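Jekville Rec Hockey League
Scoreboard and Stats Help Desk
Ticket: Standings page credits us with a game we lost
Opened by: Bram Van Dijk, team rep, Handska
Status: Resolved, with grumbling
Opened: August 24, 2023

Description of problem

The standings page says Handska beat Travodance. I was at this game. I was in goal for this game. We lost, and the word "lost" is doing us a favor. I would love to keep the points, but Travodance's captain has my phone number and is using it.

The box score itself is right. It has the final, the scorers and every one of my bad decisions in order. Only the standings table has it backward. Our record went up by a win and theirs went up by a loss. Player stats look fine apart from one thing, which I'll put in a separate note so it doesn't get lost.

Tried so far: reloaded the page, cleared the browser cache, looked at it on my wife's phone. Still winners everywhere.

Reply from stats desk

Thanks Bram. Can you tell us whether the game was moved from its first slot? Also which rink. Your other games on the page look correct from here.

Reply from Bram

Rink 2, and yes, it was moved. We were supposed to be the home team at the early slot, then Vanhove needed the ice, so we swapped and became visitors. We wore the dark jerseys and sat on the bench with the broken door. I'd call that visiting.

Separate note, as promised: I have an assist. I have never had an assist. I play goal and I can barely get the puck to the corner. I'd like it looked into, though there's no rush on that one.

Reply from stats desk

The swap is the cause. When a game is moved, the schedule gets a new entry with the new home team, and the standings table is supposed to read from that. It was still reading the old entry. So the score came in as home and visitor, the table gave the home goals to the team it thought was home, and that was you.

We turned off the old entry and ran the rebuild. It failed the first time with "row limit 1,000 reached." The table holds every game since the league went online, including the January tournament, which was entered twice. We deleted the second copy and are running it again now. 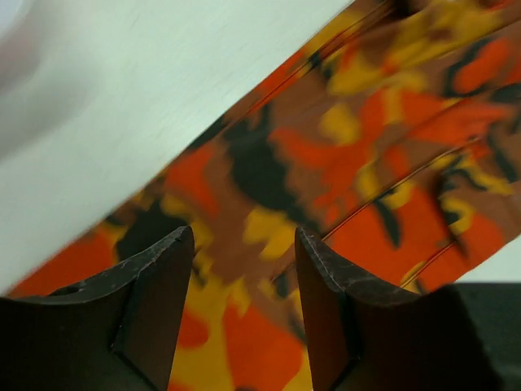
Camouflage-print fabric on a white surface.

Reply from Bram

Checked after lunch. Handska now has the loss, so congratulations to all involved. Travodance has the win but is still listed under us. Same points, and they beat us head to head, so by the rulebook they should be ahead. Their captain has noticed this as well. He notices a lot for a man who can't find the blue line.

Reply from stats desk

Head to head is worked out by a different job that runs overnight. We started it by hand. It took 14 minutes and the order should be right.

On the assist: the scoresheet has number 30 and the keypad entry was 300, which the system didn't recognize. It dropped that one and moved the next number on the sheet up into its place. That next number was your goalie line. The assist belongs to your left wing. Do you want it corrected?

Reply from Bram

No. But he reads this page too, so yes.

Order looks right to me. We are below Travodance, where the evidence puts us. Is anyone going to check the other moved games? Vanhove had two of them after the ice thing and their record looks very healthy.

Reply from stats desk

Checked both. One was backward and has been fixed. We have written to Vanhove. Until the schedule form is changed, please email the desk when a game gets moved and we will turn off the old entry ourselves.

Assist reassigned. Closing this ticket.

Reply from Bram

Vanhove's rep just called to ask who opened this. I said it was Travodance. You can close it now.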